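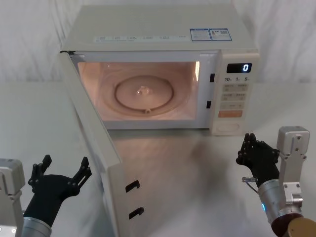
The glass turntable sits on the floor of the oven.

Supper at the End of the Line

The 139 bus leaves Trunville late in the afternoon and takes its time getting to Tulville. By then most of the people on it have finished a shift at the Lindqvist bakery, where work starts at 4 in the morning, and they are thinking about food.

Nest Owen rode that bus for three years. She now writes a small newsletter on cooking for one, and most of what she prints comes from people who eat at odd hours. In August she asked readers what they had for supper on a work night. She got 268 replies.

Very few of them described a recipe. People wrote about rice cooked on Sunday, soup frozen in old yogurt tubs, half an onion in a bag. One man eats the same bean stew four nights running and changes only the bread. A night nurse has her main meal at breakfast and calls it supper anyway.

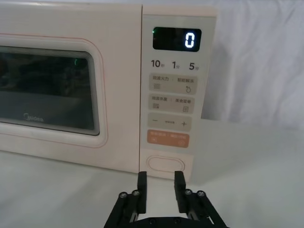
A countertop microwave with a tinted window in the door.

Owen thinks cookbooks let these readers down. Most recipes serve four, and cutting them down is harder than it sounds – a quarter of an egg is no use to anyone. Her own rule is to cook the full amount and freeze it flat, with the name written on the bag before it gets filled.

Shopping is the other problem. The Zetero market in Tulville shuts at six, before the bus gets in.

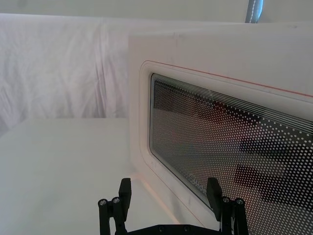 So people buy ahead, and they buy things that keep. Cabbage came up again and again in the replies, along with eggs, carrots and hard cheese. Owen plans to print the cabbage letters first. The bean stew will run the month after, with the bread list.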